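Painting a checked floor on old boards

Did ours over a long weekend in July. Back room, 11 ft square more or less, boards too tatty to varnish and no money for tiles. Notes below, in the order you need them.

What you need
Floor paint, one base colour plus two or three for the squares. Low-tack tape – more than you think. Chalk line, long straight edge, small gloss rollers, filler, sandpaper in 80 and 120 grit. Knee pads!! Really.

1. Clear and clean
Everything out. Hoover, then sugar soap, then rinse. Pull any staples, punch down the nails. Leave overnight to dry. Don't rush this bit, paint wont stick to polish.

2. Sand and fill
80 grit first, then 120. You only want a key, no need to go back to bare wood. Fill the big gaps, leave the little ones alone. Hoover again. Wipe with a damp cloth.

3. Pick your colours
Black and white is the usual. Shows every crumb. We went warm – the tin names were Delora (a brick sort of red) and Tromer (pale amber). Test on scrap card and look at it at night as well as in daylight.
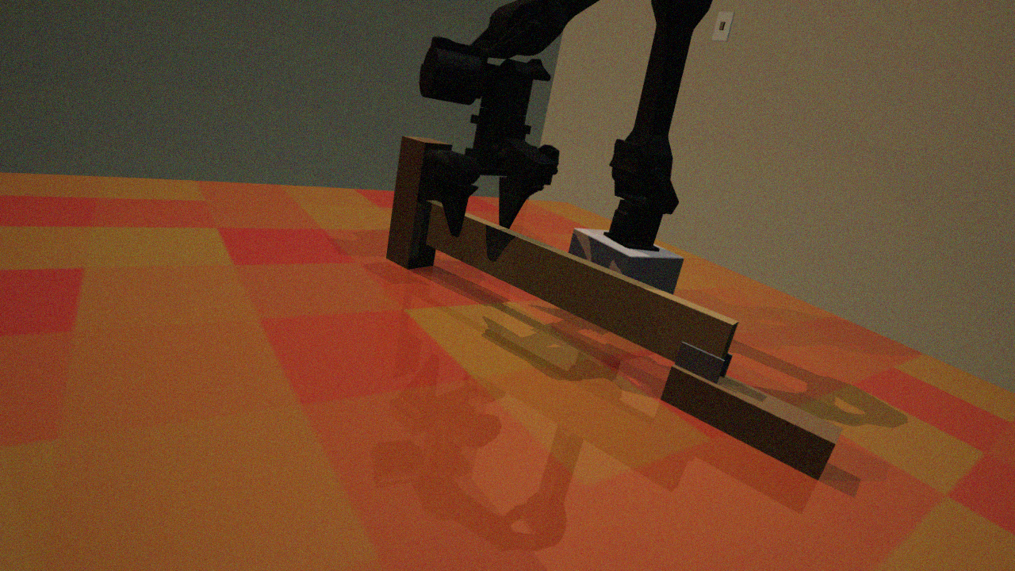 Orange, salmon red and pale amber squares together.

4. Base coat
Lightest colour over the lot. Two coats, thin. Work towards the door, obviously. Some 800 ml a coat did us but bare boards drink more.

5. Mark out
Find the middle of each wall, snap a chalk line across both ways. Start from where they cross and work outwards, so any cut squares end up matching at the edges. Check the corners with the straight edge evrey couple of rows. A few mm out at the start is a mess by the skirting.

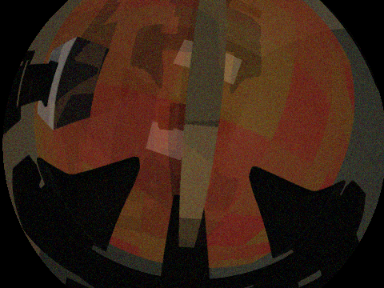
Orange and red with brown, olive and grey.

6. Tape and paint
Tape every other square. Run a bit of base colour along the tape edge first – seals it, stops bleed. Let that dry. Then roll the top colour, two coats. Peel the tape while the second coat is still a bit tacky, pulling back on itself, slowly. Then wait a full day before taping across anything fresh.

More than two colours? Mark each square with a dot of chalk in its own colour before opening a tin. Random is harder than it sounds, you get clumps. Draw it on squared paper first.

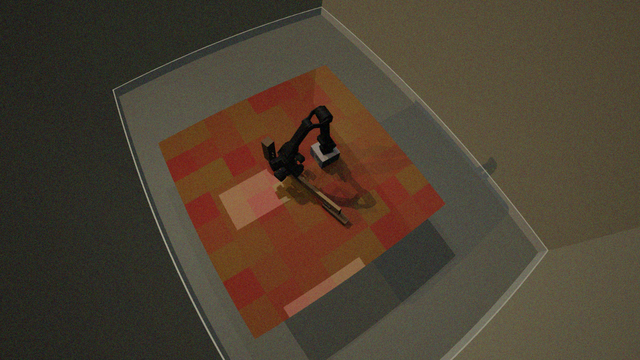 Borders next. A plain strip round the outside hides wonky walls and saves fiddly cutting in. Anything from a hand's width up looks fine. Same paint as the base, or go darker.

7. Seal
Two coats of clear floor varnish, matt or satin. Light sand between. Socks only for two days, furniture after a week. Felt pads on chair legs.

Touch ups – keep a jam jar of each colour, labelled. Lids on tight.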